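Category: Grippers & End Tools > Simulation
Posted Friday, 9:40 by Evangelia Athanasiadis

I compare two grippers on the same arm in simulation, with the chess task. The Indetti gripper finished 781 of 1,048 picks. The Ralteo one drops the pawns on almost every try. I use the same controller and the same start pose, with the tool hanging over the board. I already set the finger friction equal for both.
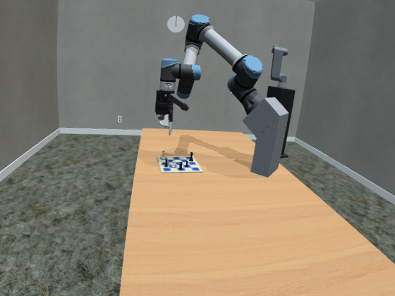 Does the controller need a new tool offset after the gripper is changed?
The offset is stored per gripper, so load the Ralteo file and restart the controller.

Update, 14:15: I loaded the file. Drops are fewer, but I did only 500 picks until now. Achilleas Kyriakidis will check the closing speed. Please keep the ticket open.

Contact support | © Jidorden | Back to top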